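# Chapter 3: Picking and Packing Small Orders

A small order is one that fits in a single bin or carton and can be carried by one person. It might be a bottle of dried herbs and a boxed bar of soap, or a few spare parts in a padded bag. In most stockrooms these orders take up little floor space and a great deal of working time. At the Luvau warehouse, used as the main case in this book, 56 of every 1000 order lines fill a pallet. The rest are picked by the piece.

This chapter follows the small order from the shelf to the packing bench. Chapter 2 dealt with how goods are received and put away, and you should know the terms *slot*, *face*, and *pick list* before going on.

## 3.1 The bin as a unit of work

Stockrooms use open plastic bins because the contents can be checked from above. A bin goes with one order and stays with it until the carton is sealed. Mixing two orders in a bin saves a trip down the aisle, but it moves the sorting to the bench, where space is tighter.

The Krawczyk method, taught in many training courses, sets out the order of loading:

1. Heavy, flat-bottomed items first.
2. Bottles and jars next, upright, against a wall of the bin or against a box.
3. Light cartons last.
4. Loose or soft goods in the gaps.

Bottles cause the most trouble. A tall bottle standing alone tips when the bin is pulled along a roller track. A box beside it holds it up on one side, and a second item or a fold of paper does the same on the other. Caps are checked by hand before the bin leaves the aisle.

## 3.2 Reading the label

Every item is matched to the pick list by its code. Shape and color are a poor guide. The Wedumen line of bath products comes in 52 varieties, many of them in the same size of bottle, and the only difference on some is one line of small print. Turn the label toward the open side of the bin when there is room to do so. The packer can then read it without lifting the item out.

Clear containers need extra care. The contents show through and pickers tend to go by what they see, yet two products of the same color may differ in weight or strength.

## 3.3 Terms used in this chapter

**Piece pick:** taking single items from a slot.

**Void fill:** paper or other material used to take up empty space in a carton.

**Bench check:** the second reading of the pick list, done by the packer.

The exercises at the end of the chapter use the Lastier order sheets printed in Appendix B. Have a copy of the first sheet beside you as you read Section 3.4, which begins with the taking of goods out of the bin.
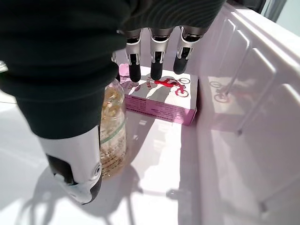
What should a packer do when an item in the bin does not match the pick list?

Set the whole bin aside, mark the line on the list, and send it back to the aisle for a new pick. The carton stays open until the right item has been checked at the bench.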